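Open day at the Kadley bedding mill

The Kadley mill opens its doors once a year in January, and this time I got a place on the morning visit. The group meets at the side gate at half past nine and is split into two parties. Ours was taken round by Greer Forsyth, who has worked in the finishing department since the mill changed hands.

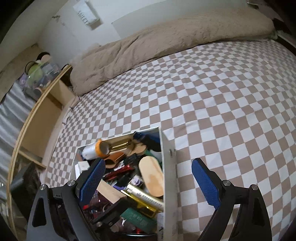 Beige and white checked sheet, with a fluffy beige comforter bunched at the head of the bed.

The tour begins in the yarn store, a long low building kept at an even temperature. Cotton arrives already spun, on cones stacked in wire cages, and each cage carries a card with the batch number. Batches are not mixed within one length of cloth. Greer said that two beiges from different dye lots can look the same on the cone and plainly different once they are on a bed.

From there you cross the yard to the weaving shed. Ear defenders are handed out at the door and you need them. The looms stand in rows with a painted walkway between them, and visitors stay on the walkway. Checks are woven here with coloured yarn in both directions, so the pattern is in the cloth itself and shows on both faces. The cheaper printed checks come from another firm, Oosthuizen, and are only cut and hemmed at Kadley. A full warp holds over 3000 threads, and when a new one is tied in, the job takes most of a shift. We watched a broken end being mended, which was done by hand with a small hook while the loom stood still.

The inspection room was quieter and for me the best part of the visit. Cloth is drawn over a sloping lit table and the inspector marks faults with a short red thread at the selvedge. Sibusiso Van der Merwe showed us a slub, a missed pick and a reed mark, and let us try to find them ourselves. I missed the reed mark completely. Small faults are allowed up to a limit per roll — anything past that goes for seconds and ends up in the mill shop.

Cutting and sewing are upstairs. The fitted sheets take longest, as the elastic is put in at the corners by hand-guided machine. Flat sheets go through a long hemmer and come out folded at the far end. Comforters are filled in a separate room that is not on the tour because of the fibre in the air, but there is a window in the corridor. The fluffy range is called Uller and the plain one Skuvari. Both are washed once before packing.

Tea was served in the canteen at half past eleven, with a chance to ask questions. Someone asked about washing brushed covers and was told 30 degrees, half a load, and no softener. I asked about shrinkage in the checked sheets and was told that they are cut long to allow for it.

The mill shop is open to visitors afterwards. Seconds are on the left as you go in, with the fault marked on the label. I bought a pair of pillowcases with a crooked hem.

Getting there: the 744 bus stops at the bottom of the lane and it is a short uphill walk from there. Parking is limited. Wear flat shoes, and book early, as the morning places go first.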